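Reading my own thyroid scan report

The report from the August ultrasound arrived before the clinic letter did, so I had an evening alone with it. It runs to one page. Most of that page is a form filled in by someone who writes the same phrases every day, and it took me a while to see which parts were about me and which were about thyroids in general.

The finding was a nodule in the left lobe, 22 mm across at its widest, mixed solid and fluid, with smooth edges and no bright specks. The right lobe had a second one of 2 mm, noted and then left alone. Small nodules are very common in adults and a good scanner will pick up a lot of them. The grading system used at the Goodwin clinic scores shape, edge, brightness and content separately, then adds the points up. Mine came out low.

The size matters as well as the score. A low-scoring nodule has to be larger before anyone wants a needle in it, and the cut-off differs from one set of guidelines to the next. I read two sets and got two answers – one said scan again in a year, the other said biopsy was reasonable.

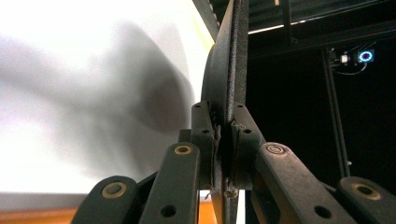
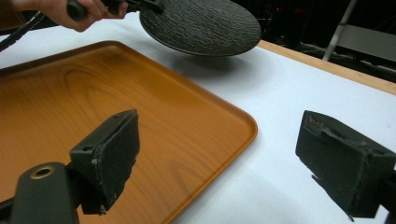
Uthai Luangrath, the registrar who saw me at Goodwin, went through the measurements on the screen. His point was that a change of a millimetre or two between scans means little, as a different person holding the probe at a different angle can produce that much. He looks for growth in more than one direction. The blood tests were normal, including the TSH, which made an overactive nodule unlikely and meant no isotope scan for now.

We settled on a repeat in twelve months, with the same machine if possible. The appointment took 40 minutes, most of it spent waiting for the earlier images to come across from Vurnitz, where I had a neck scan years ago for something else. They did arrive – the left nodule was on them, slightly smaller, and not mentioned anywhere in the old report.

I have asked for copies of both sets. The request form wants my previous address, which I have had to look up.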